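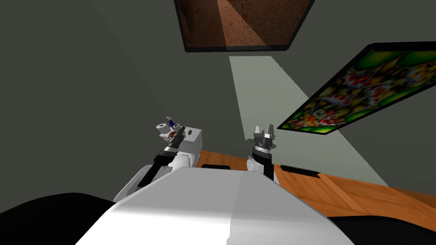

Simulator session at the Lenar open day: both arms up over the table, right gripper open.

10 Apr 2025

Notes from the Lenar open day in the Boateng building. Mostly for the people who asked me to report back on the simulation side. The hardware hall was well covered by others and I only walked through it.

Lenar had four stations running. Two had real arms behind guarding, one was a parts inspection rig, and the last was a desk with a workstation, two screens and a long queue. I spent most of my visit at the desk.

The simulator is called Rillora. It's developed in house and used for testing control policies before they go near the cell. They don't sell it and have no plans to, so please stop asking me for a licence price.

The view they work from is the robot's own, looking down over its torso and out across the table. I asked for a third-person view and was given one for a minute or so. The operators clearly don't use it much. It took them a while to find the setting.

Their argument for this is simple enough. The policy gets the onboard view, so the person debugging it should look at the same thing. If the torso hides a part of the table from the robot, it should be hidden from you as well.

I agree with that for debugging. For teaching somebody how the arm moves I'd still want the outside view on a second screen. Depth is hard to judge from above the shoulders, particularly along the line of the forearm.

The two arms in the model don't carry the same tooling. The right one has a parallel-jaw gripper. Most of my questions were about that side, as it's what we run at work.

Gripper model: rigid fingers, contact handled at the pads, friction set per object. No compliance in the finger itself. They said so before I asked, which I appreciated. If your process depends on a finger flexing slightly as it closes, you won't see that here.

Jaw opening is commanded as a width. There is a force limit on top. When the limit is reached the fingers stop and the controller reports the width it got to. Same behaviour as the real one, they say, and I had no means of checking.

The control step is 8 ms. Physics runs faster than that underneath, and the number of substeps can be changed from the config file. Someone behind me asked what happens if you set it too low. The presenter set it too low. Objects went through the table.
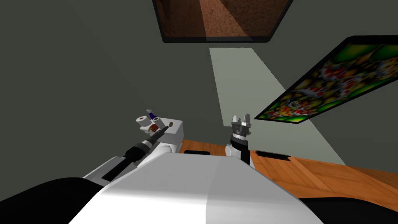

On rendering: it's plain. Flat walls, simple lighting, a table with a wood texture, pictures on the wall. The texture on any of these can be swapped between runs and the light moved. They do this so the policy doesn't learn to rely on the background.

I asked whether the wall pictures made any measurable difference. The answer was that they had one policy last December which did well in a bare room and badly as soon as anything colourful was put in view. They've varied the walls ever since. No controlled comparison, so treat it as an anecdote.

A batch is 300 runs with a fixed seed list, so that two versions of a policy face the same starting positions. This is the part I'd copy tomorrow. We've been drawing new starts each time and then arguing over small differences which are probably noise.

They stop a run early if an arm comes too close to the torso. It counts as a failure and is logged under its own code. Keeping it apart from dropped objects and missed grasps makes the log far easier to read.

The log on the screen stood at 3881 completed runs for the current project, which they call Futberg. I was told what Futberg is for in general terms (two-arm handling of small parts) and asked not to repeat the rest.

How well does it transfer to the real cell? They were careful here. Reaching and positioning carry over with little change. Grasping carries over if the object is rigid and the friction value was measured on the actual part. Anything soft does not carry over and they don't try.

I asked who measures the friction. Answer: whoever needs the part. There's a tilting plate on a bench for it. You put the part on a sample of the pad material, tilt until it slides, write the angle down. The spreadsheet is older than the simulator.

Camera calibration is a weak point, and they said as much. The simulated camera is placed from the drawing. The real one is placed by a bracket and two screws. After any work on the head they recalibrate and copy the new values back into the model by hand. I would script that.

Visitors could drive the arms for a few minutes with a pair of hand controllers. I had a go. Moving one arm is easy. With two, I kept losing track of the elbow on the side I wasn't watching, and the joint limit warning was quiet enough to miss in a busy room.

Orientation was harder than position. I could get the wrist over the table quickly but took much longer to turn it the way I wanted. There's a clutch button that freezes the arm while you reset your hand. Use it early and often. I used it late.

Complaints, so this isn't all praise. The handout described an older version of the interface. The reset button sits next to the save button. The talk on safety functions was at the same time as the only tour of the cell, so I missed the talk and have no notes on it.

Things I'm taking back to our lab: fixed seed lists, a separate failure code for arm-to-body clearance, and the onboard view as the default when going through failed runs. None of it needs new software.

Replying to a few messages in one go. Yes, it runs on one ordinary workstation. No, they wouldn't share the robot model. Yes, the session was open to anyone who had registered. I don't know if they will run another.

Correction to the post on batches: the seed list fixes the starting positions and the lighting, but not the wall textures. Those are still drawn fresh each run unless you turn it off.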